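I moved the dish rack in November and I'm still pleased with it, so this is a post about a dish rack.

For years it lived on the left of the hob, where it was in the way of everything. Pans dripped on it, the handle of the big frying pan caught on it, and if two people were cooking one of them had to stand sideways. Arnout Van Dijk, who lived upstairs at the time, suggested putting it in front of the window. I said it would block the light. It blocks a bit of light. I can live with that.

The rack is black metal with curved bars. Mugs and small things go in the upper part and the glasses go upside down lower down. It was sold as holding up to 20 pieces, which I suppose depends on your pieces. The wooden chopping board won't fit in any slot made for plates, so it gets propped up against the rack. The old one I kept flat on the worktop and it warped. I paid 89 for a replacement board from Nijs, far too much, and I'm not laying that one down wet.

Stemmed glasses don't go in with the others. I lost two that way in one winter. They have their own round wire rack further along the counter, which came from Mirjam Groen when she moved to a smaller flat. It's a bit wobbly when only one side is loaded.

The plates don't match and I've stopped trying to make them. The deep white one with the pink rose on the rim is the one I use most, for soup and for anything with sauce. The ones with branches and leaves on them came out of a box at a house clearance, 5 for the lot. I don't put any of them through a hot wash and the patterns have held up well enough.

Noodles were for supper, the thin sort. I drain them in the green plastic colander and then stand the colander on a bowl, otherwise there's a puddle by the time I've set the plates out. Rinse them if they're going into a salad, don't bother if they're going into broth. I do 100 grams each and there's usually some left.

The tall jar with the red lid still hasn't got a proper home. It's too high for the shelf in the cupboard and I don't want it near the sink. At the moment it stands at the back against the tiles.

Still to do: the tiles behind the tap want a scrub, and the grout more so. Marijke Leemans swears by bicarbonate and an old toothbrush. I've got the bicarbonate. If anyone has a way of getting limescale off a coiled tap hose without taking it down, please leave a comment.
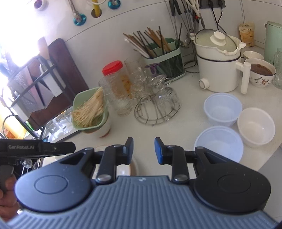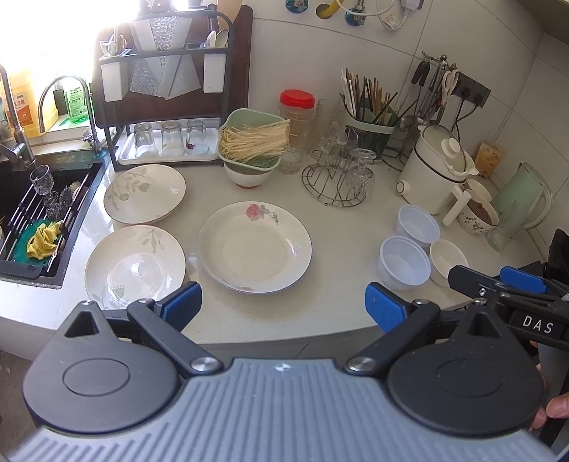
*The rack by the window first, then the plates and the colander of noodles.*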